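# Stop buying grippers by the payload number

I've had this argument with Rhodri Lloyd so many times that I'm finally writing it down.
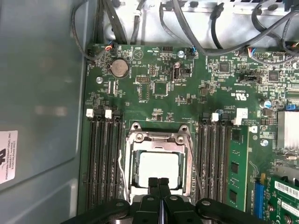
My complaint is with how people shop for grippers. They open two spec sheets, compare payload and grip force, pick the bigger numbers and call it a day. I did it myself for years! Then our little shop at Langat started trying out arms for taking apart old computers, and I found out how little those numbers had to do with my work. Put a pair of black fingers over an open CPU socket, with a wire lever on either side of the processor and banks of memory slots to the left and right, and tell me what you'd do with more payload. A RAM module weighs next to nothing. What I want to know is how wide the fingertips are, how far the linkage arms swing out when the jaws open, and whether I can get down between two things without shoving one of them.

That swing is the bit I get worked up over. On a parallel-jaw gripper with long linkages, the fingers look nice and slim in the brochure, and then the knuckles behind them spread out like elbows at a dinner table. If you're picking boxes off a belt, who cares. If you're going down into a computer case with a metal wall on one side and cables hanging on the other, you care a lot. We had two grippers on trial, one from Wotine and one from Jornevley, and the Wotine was the clear winner on paper. It squeezes harder and opens wider. It also kept bumping its own elbows into the case, and I spent most of May reprogramming approach angles to get around that. The Jornevley is weaker and slower and I'd buy it again tomorrow.

Rhodri's side of it (I'm trying to be fair here) is that you can always put longer fingertips on a strong gripper, but you can't put muscle into a weak one. He's right as far as that goes. We tried it. Faith Okoth printed us a set of tips 65 millimeters long and they reached fine, and they also bent. Not much, but enough that the tips didn't meet where the controller thought they met. Anyone who has tried to pinch a memory latch with fingers that are slightly lying to you will know the feeling. Faith made a stiffer pair after that and they were better - still not great.

And then there's the camera. I'm a wrist camera person and I'll admit I'm stubborn about it. Efren Lagman set us up with a fixed overhead camera first, and it was sharp, and the lighting was easy, and the arm blocked the view every single time it went in to do something useful. With the small one at the wrist you see the fingers and the part together. You lose the wide view, sure. The fingers take up a chunk of the picture. I'll take that trade, because when a grasp goes wrong I want to see the last inch of it, and that last inch is right there.

The one thing I'd happily spend more on is the controller. We ran some 200 practice grasps through the Fisis box and the biggest difference I felt, day to day, was how gently it let me stop. Being able to say "close until you feel something, then quit" is worth more to me than any amount of extra force. Old boards have a lot on them that snaps.

So if you're pricing this stuff out, ask the vendor for a loaner and a week with your own junk. Bring the ugliest case you've got, the one with cables everywhere. Measure the gripper at its widest with the jaws open, at the height where it'll have to go in, and write that down before you look at the payload. Rhodri still says I'm doing it wrong, and he's welcome to come over and get the next memory stick out with the Wotine.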